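The planner at Lumudach used to think first and move later. It took one picture of the table, worked out every grasp, then ran the list. If a snack bag slid, the list was wrong.

The new version, built on Sesov's open toolkit, replans after every pick. Each pass takes 262 milliseconds, and the code is shorter – roughly 2000 lines. It scores each item by how much of it is covered, then chooses an arm.

Overlapping wrappers remain the hard part. The software still tends to read 2 shiny packages as one, and engineers expect to work on that until May.

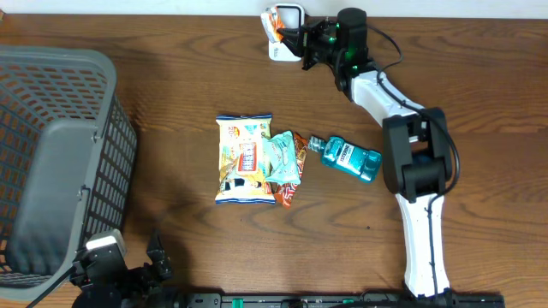
The right arm holds a small package above the tabletop, with more items still lying in the middle of the table.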